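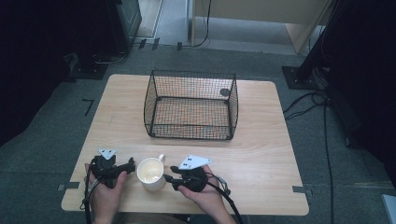 By the Home Desk at Hundham
Filed under: Storage, Cleaning
Updated in December

Wire mesh baskets and desk organizers collect more dirt than most people expect. Dust settles in the grid, kitchen air leaves a film on it, and after a few months the black ones look gray and the white ones look yellow. They clean up well with things you already have in the house.

Basic cleaning

Take everything out and turn the basket upside down over the trash. Tap the bottom a few times with your palm. Then go over the walls with the brush attachment of the vacuum, inside first, outside second. A dry paintbrush, two inches wide, works if you don't want to get the vacuum out.

For baskets that live in an office or bedroom, that's usually enough. For kitchen baskets, fill the sink with warm water and a squirt of dish soap and let the basket sit for 5 minutes. Scrub with a soft nail brush, working in one direction along the wires and then across them. Rinse under the faucet and shake off the water.

Dry the basket right away. Water hangs in the small squares and at the corners, and that is where rust starts. A hair dryer on the cool setting clears the mesh quickly. You can also set it on a towel near a heating vent, open side down, and turn it over after an hour.

Greasy film

Dish soap alone won't move the sticky layer that builds up on a basket kept near the stove. Mix baking soda with a little water until it's like thin pancake batter, brush it on, and leave it while you do something else in the kitchen. Rinse with hot water. Baking soda left behind dries white, so hold the basket up to a window and check before you put it away.

Don't use steel wool or a scouring pad. Most of these baskets have a painted or powder-coated finish, and once it's scratched through you'll be dealing with rust for good.

Rust spots

Small spots can be rubbed off with 1000 grit sandpaper, folded over so you can get the edge into the corner. Wipe with rubbing alcohol and let it dry. Touch up the bare metal with a dab of enamel model paint on a toothpick. Two thin coats hold up better than one heavy one. If the rust has gone all the way around a wire, the basket can still hold socks or mail but I would keep it away from food and light-colored cloth.

Bent mesh

A dent in the side can be pushed out from the inside with the back of a wooden spoon. Set the basket on its side on a folded towel first. Go slowly and work from the outside of the dent toward the middle. Loose wire ends should be snipped close to the rim with side cutters and filed smooth.

Protecting the table

Bare metal on a finished tabletop leaves marks sooner or later, especially if the basket gets dragged. Stick-on felt pads are fine for a desk. In a bathroom or by the sink use the clear rubber kind, as felt holds water. Wipe the bottom corners with rubbing alcohol first or the pads will slide off within a week.

If the corners are too narrow for pads, cut a square of shelf liner slightly smaller than the base and put it underneath. Replace it when it gets gritty.

What to line them with

Small items fall through or catch in open mesh. Some liners that have worked here:

Cork shelf liner, for pens, keys and batteries
A cut-down cereal box, for tea bags and spice packets
An old pillowcase folded to fit, for gloves and scarves
Parchment paper, for onions and garlic, changed when the skins pile up

Potatoes do well in mesh because air can get at them, but keep them in a dark cabinet and away from the onions.

How much to put in one

Light baskets are made for light things. Paper is heavier than it looks, and a stack of over 700 sheets will bow the floor of a thin basket in time. Split magazines and catalogs between two. For canned goods use a plastic bin or a wooden crate.

Related tips
Getting candle wax off a shelf
6 uses for a worn-out dish towel
Stopping a drawer that sticks in damp weather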